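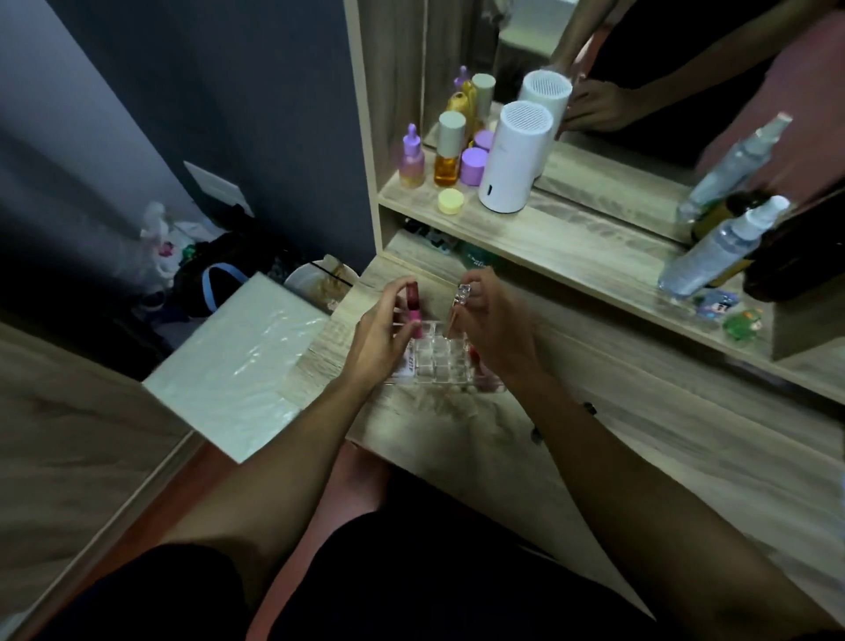

I'm tired of hearing that the joystick people and the bare-hands people are at war. Norbert Major drove an arm by remote for us at Vandmont, and after 43 tries he still set lipsticks down like he was wearing oven mitts. My own hands do it without asking me — that's the stuff I want a robot to learn from!

Remote control has its place (heavy lifting, sure). But for small, fussy jobs, let people show it by hand, at their own desk, mess and all.

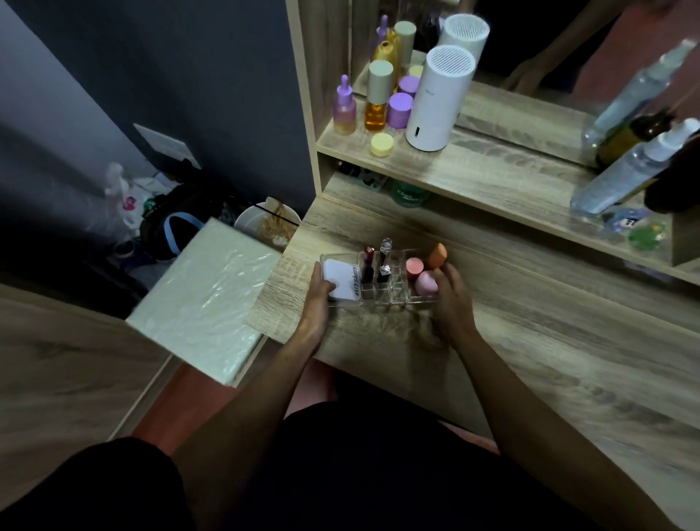

Lipsticks, sponges and a compact, all in one clear organizer.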